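카테고리: 집수리 > 가구 손보기 > 서랍

윗단이 깨진 나무 서랍 앞판 고치기

오래된 부엌 서랍은 앞판 윗단부터 상합니다. 손잡이 대신 윗단을 잡고 여닫는 일이 잦고, 위쪽 상판에 부딪히기도 합니다. 무늬목이 일어난 정도라면 앞판을 새로 맞추지 않아도 목공본드와 퍼티로 쓸 만하게 고칠 수 있습니다.

준비물
목공본드, 목재용 퍼티(짙은 갈색), 사포 120방과 240방, F자 클램프 4개, 유산지, 자투리 각목, 가는 붓, 스테인 또는 가구 보수용 펜, 헤어드라이어.

1. 서랍 빼기
서랍을 끝까지 당긴 다음 앞쪽을 살짝 들어 올리면 대부분 빠집니다. 레일에 걸쇠가 있는 서랍은 양쪽을 동시에 눌러야 합니다. 빼낸 서랍은 허리 높이의 작업면에 올립니다. 가위나 칼이 들어 있으면 클램프를 물리기 전에 꺼내 두세요.

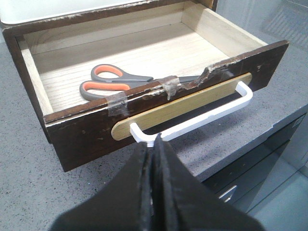 파르하드 나세리: 저는 테이프를 그냥 잡아 뜯었다가 무늬목이 손바닥만큼 같이 떨어졌습니다. 투명 테이프로 임시 처리해 둔 서랍은 꼭 드라이어로 데워서 떼세요. 두 번째 서랍은 그렇게 해서 멀쩡했습니다.

2. 테이프 떼기
임시로 붙인 포장용 테이프가 있으면 드라이어를 약한 바람으로 놓고 끝에서부터 데웁니다. 접착제가 물러지면 나뭇결 방향으로 눕혀서 천천히 당깁니다. 끈적임은 천에 알코올을 조금만 묻혀 닦되, 눈에 안 띄는 곳에 먼저 시험합니다. 칠이 묻어나면 마른 천으로만 닦습니다.

3. 들뜬 무늬목 붙이기
일어난 조각을 꺾지 말고 붓 끝으로 밑에 본드를 밀어 넣습니다. 삐져나온 본드는 젖은 천으로 바로 닦습니다. 유산지를 덮고 각목을 댄 뒤 클램프로 조입니다. 손잡이 쪽에는 각목이 걸리지 않게 자리를 잡습니다. 12시간은 그대로 둡니다.

4. 파인 곳 메우기
부서진 가장자리의 거스러미를 120방으로 정리하고 퍼티를 얇게 채웁니다. 한 번에 두껍게 넣으면 갈라집니다. 층마다 6시간씩 말리고, 마지막 층은 주변보다 약간 높게 올렸다가 240방으로 갈아 맞춥니다. 모서리는 각목에 사포를 감아서 갈아야 직선이 나옵니다.

5. 색 맞추기
퍼티는 같은 갈색이라도 마르면 밝기가 달라집니다. 보수용 펜으로 옅게 시작해서 두세 번 겹칩니다. 앞판 전체에 잔흠집이 많으면 깨진 자리만 진하게 칠하지 말고 주변 흠집도 같이 칠해야 티가 덜 납니다.

6. 작업면 정리와 조립

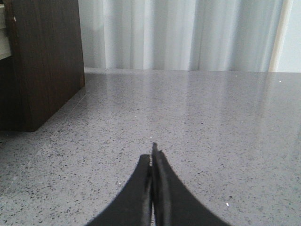

본드 가루와 사포 먼지는 서랍을 다시 끼우기 전에 치웁니다. 먼지가 레일에 들어가면 움직임이 뻑뻑해집니다. 청소기로 먼저 빨아들인 다음 물기를 꼭 짠 천으로 닦습니다. 이런 회색 점무늬 상판은 먼지가 무늬에 섞여 잘 안 보이니 빛이 비치는 쪽에서 몸을 낮추고 확인하세요. 윤이 나는 면이라 남은 먼지가 뿌옇게 드러납니다. 굳은 본드 방울은 플라스틱 헤라로 밀어냅니다.

서랍을 끼운 뒤 손잡이 나사를 다시 조이고 끝까지 몇 번 여닫아 봅니다. 윗단이 상판 밑에 닿으면 레일 앞쪽 나사를 풀어 조금 내려 줍니다. 칠한 자리는 하루 동안 손대지 않습니다.

최종 수정: 2024년 3월 26일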